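Lecture 9 - learning from demos, wrist view only

Notes R. Kratochvíl. Slides go up after class, reading = the Okoro chapter, skip the proofs.

Recap. Behavior cloning: map what the camera sees to the next move. Train on human demos. Works fine until the arm drifts somewhere no demo ever went, then small errors pile up. Last time we fixed this with corrections from a person. Today: can the camera placement do some of the work?

Claim (Flekano project): put the camera at the wrist, drop the fixed room camera. Why it might help
- view moves with the hand, so "object is left of fingers" looks the same anywhere on the table
- fingers always in view, policy gets a free reference for where the tips are
- less room in the picture to memorize

Why it might hurt
- target leaves the view when you get close or turn away
- no sense of the whole table. Need memory, or a search move first

Setup. 3,000 demos, 17 objects for training, 2 held out. Same network both times (Unus, small version), only the camera changes. Predict a chunk of moves, run part of it, predict agian. Chunk length matters more than you'd think, see problem 2.

Result, short version: wrist view wins when the table gets moved, loses when the object starts out of sight. Both together is best but slower to train.

Background still leaks in! Crop or blur test: hide everything past the table edge, rerun, see if the policy changes its mind. If it does it was reading the furniture.

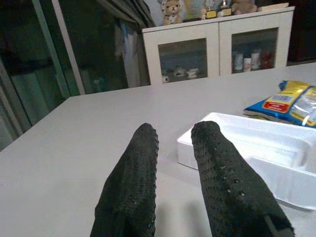
Wrist view. Fingertips, tray and snack bag at right, glass-door cabinet past the table. Which pixels should the policy care about?

For next time
- problem 2: plot error against chunk length, explain the dip
- problem 3: sketch a search move for a target outside the view. Half a page is plenty
- Lukcombe data is on the course drive, dont copy the whole folder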